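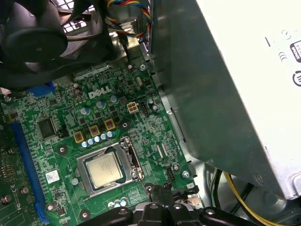
Skenley: desktop teardown demonstrations

README for the first public release
Monday, October 5, 2020

Hi! Skenley is a set of teleoperated demonstrations of a robot arm working inside old desktop computers. I put it together at the Nilesholm lab to train a policy that can find parts on a motherboard and get the gripper to them without bumping into everything on the way. If you've ever tried to get your own fingers in next to a power supply, you already know why I wanted a lot of examples.

What's in it

There are 3647 episodes. One episode is one attempt at one task, start to finish, driven by a person. I held back 302 of them as a test split, and I'd really appreciate it if you left those alone until you have something to report (I know, I know, but please).

Each episode folder has:

- wrist camera video, color only
- joint positions and gripper opening, logged at every control step
- a task line in plain English, such as "move to the processor socket" or "touch the screw near the board edge"
- a result tag: done, partial or stopped
- a notes file, often blank, sometimes me grumbling

There's no depth and no force data. We tried a depth sensor early on and the shiny stuff (heat spreaders, socket brackets, the power supply housing) came back full of holes, so I dropped it.

The tasks

Most of the set is approach and point: bring the gripper over a named part and hold it there. The parts are the usual ones, so processor socket, expansion slots, power connectors, fan headers, screws. A smaller group goes further and has the arm open a retention lever or pull a cable. Those are harder to drive and the result tags show it. Expect plenty of "partial" in the cable pulls!

Please don't treat the task line as a full label. If it says "touch the screw," any screw on the board counts unless the line names a location. I went back and forth on this and kept it loose, mainly because that's how people talk.

How I collected it

The driver sits at a leader arm and watches the wrist view on a monitor. The computer is laid open on the bench and stays put for a block of episodes, then I turn it or swap it. Start poses get shuffled between attempts. No machine is plugged in while the arm is near it, and if you copy this setup at home, keep that rule. Leave the power supply closed up too.

Conversion from raw logs to episode folders is done by a little tool called Lileck, included under tools. It also trims the dead time at the start, when the driver is still getting comfortable in the chair. If you want the untrimmed logs, write to me and I'll find a way to get them to you (they're big).

Things that will trip you up

The gripper shows up at the bottom of the wrist view and it's dark, so on a dark part of a case the finger edges can get lost. Crop it out if you like, but my own models got worse when I did.

Power supplies are a pain. They can fill half the view and throw a shadow across the board, and drivers learned to swing around them from the open side. Your policy will pick up that habit whether you want it or not.

Loose wires move between episodes. I didn't put them back the same way each time, and I think that's good for training, but it does mean two episodes from the same block won't line up pixel for pixel.

Small print on chips and stickers mostly can't be read from working distance. Don't plan on using this for part number recognition.

Episodes before April used 2 different camera mounts. The mount is recorded in the metadata, so check that field before you mix early and late episodes.

A first baseline

Seidel is the plain behavior cloning model in the baseline folder. It's nothing fancy: image in, next arm motion out. I trained it on a subset of 2000 episodes, all approach and point, and the list of episode IDs is in the same folder so you can match it. It gets to big targets like the socket pretty well and is shaky on screws, especially the ones close to the case wall. I haven't trained it on the lever and cable tasks yet.

Getting started

Unpack everything into one folder, run the check script in tools, and open the viewer on a few episodes before you train anything. Look at some stopped ones as well, they're useful!

If you find a bad tag or a broken video, open an issue with the episode ID. Fixes go into the next release and the changelog will list every episode touched.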